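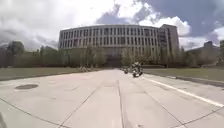
Plenty of pavement between here and the curved building.

Junaver folding stool: a royal-watcher's review

I have been going to royal walkabouts, state visits and thanksgiving services for a long time, and for most of that time I stood up. You pick your spot at the barrier before breakfast, you make friends with the people on both sides, and you stay on your feet until a car door opens sometime after eleven. I loved it at thirty. At fifty-eight I still love it, but my knees have opinions.

So let me tell you about the Junaver, because I have now taken it to four events and I'm a little bit in love with it.

It's a telescoping stool, the kind that closes up into a thick disc and pulls open like a camping cup. Mine weighs 969 grams on my kitchen scale with the shoulder strap on. Closed, it goes into my ordinary day bag next to the sandwiches and the flag. Open, it sits at whatever height you stop twisting at, and this is the part that won me over, since most of what you need at a barrier is a perch. You want to be half up already when the motorcade turns the corner. I set it two clicks below full height and can go from sitting to waving in one move, with no undignified scramble!

The label says it holds 400 pounds. I can't test that and have no plans to, but my brother-in-law, who is built like a wardrobe, borrowed it for a whole parade and it never creaked.

Its first real outing was the memorial service in Vudmont last September. The family hadn't been seen together in months and everyone wanted to know who would come and who would walk with whom. I was there at 5:30 a.m. and already in the second row. Service at eleven, guests from ten, and the doors opened late, so call it six hours. In 2019 I did the same sort of wait at a royal christening on a rolled-up coat and could barely get down the steps to the train afterward. This time I walked back to the hotel, changed my shoes and went out to dinner.

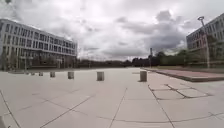 Xuelian Du wrote to ask whether security lets you keep it once the bag checks start, and said she had lost a perfectly good tripod chair that way at a state visit. Good question, and it depends on the event. Mine has been let through three times out of four. At Vudmont the officer had me open it, press on the seat and close it again, and that was that. At the wreath-laying in the spring they were turning away anything hard-sided, stools included, and I had to leave it at the bag tent with a paper ticket. I got it back. Read the visitor notice the night before, and if it says "soft items only," believe it.

Now for the grumbles, and there are a few.

The twist lock is stiff when it's new. The first week I was out on the back porch swearing at it, and I would not want to meet it for the first time in the dark, in gloves, with people behind me. It loosens up. Open and close it a couple dozen times in front of the TV and you'll be fine.

The seat is hard. There's a thin pad you can buy separately, and in my view it should come in the box. I use a folded scarf.

It also has a knack for picking up grit. After the wreath-laying one of the rings was catching, and I had to rinse the whole thing in the bathtub and leave it open overnight. Works like new, but a note in the instructions would have been nice. The instructions are a single card with four drawings on it.

People always want to know how it compares with the Jumard, which is the three-legged canvas one you see all along the route. I owned a Jumard for years and I still keep it in the car. It's softer to sit on, I'll give it that, and it costs less. But the legs splay out, and in a packed crowd somebody's foot finds them every ten minutes. The Junaver takes up no more ground than your own two feet, so your neighbors stay your friends. On soft grass I'd go back to the Jumard, though — the Junaver's base is steady on pavement and a bit tippy on a lawn.
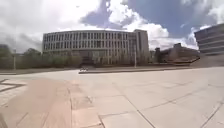
Paving stones and a partly cloudy sky.

I bought mine from Rondonuwu, with my own money, and it showed up on a Friday, two days before I needed it. They had it in navy, gray and a very loud red. I went for the red. My sister was able to find me from 400 yards off by looking for it hanging from my shoulder, so I'd pick that color again.

A few things for anyone taking it to its first event. Tie a ribbon on the strap if you go with the gray. Don't sit until the row in front of you has settled, or you'll spend the morning looking at coats. And offer it around! I've lent mine to a very pregnant lady from Ohio and to a retired choirmaster who had come on his own, and got a mint humbug and the full order of service out of it.

Four and a half out of five. The missing half is for the pad.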